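Household Order, Unit 4: The Side Table After a Meal
Course notes, revised April 28, 2020

A side table is where dishes go when the person carrying them has lost interest. It's near the door, it's the right height, and it asks no questions. By the end of an evening it has become a second kitchen without a sink.

Last unit we dealt with furniture that has a raised section at the back. Students love these. They look like storage. In practice the raised part collects whatever was too nice for the front and too dull for the cabinet, and it stays there until August.

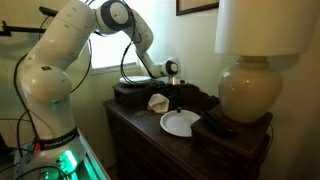

So the first rule for dark polished wood is to clear the low part before you touch the high part. Reaching over a pile of plates to straighten something behind them is how you get to buy new plates. It also keeps your sleeve out of the gravy.

Sort by what happens to a thing next. Trash goes first, then dishes to wash, then whatever lives on the table. Paper goods cause most of the arguments. A used paper plate is trash, however sturdy it feels, and no, we are not rinsing it.

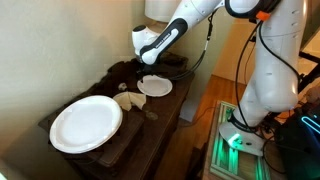

Fig. 2. Large plate propped at a tilt, small one flat toward the back.

Leaning is the habit to break. A plate set half on a box and half on good intentions takes up more room than a plate lying flat, and nothing can be put on top of it. If you own a tray, use it. The Tidiso catalog lists one at 97 and another at 299, and the cheaper one has handles.

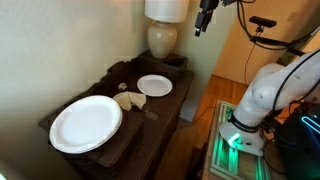

Wim Dekker objects that a table cleared completely looks like nobody lives there, and he would leave the lamp and one cup out on principle. The lamp, granted. The cup will have company by breakfast.

Carry plates singly if they're wide, and look at the rim before stacking. Hold them by the edge.
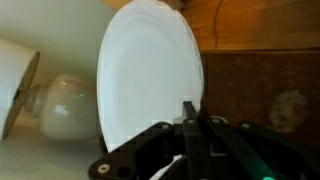
Wipe last, with the grain, using a cloth you have wrung out properly. Rings get a second pass once the wood has dried.

For next time: clear one surface at home and write down where each thing went. "Away" is not a place.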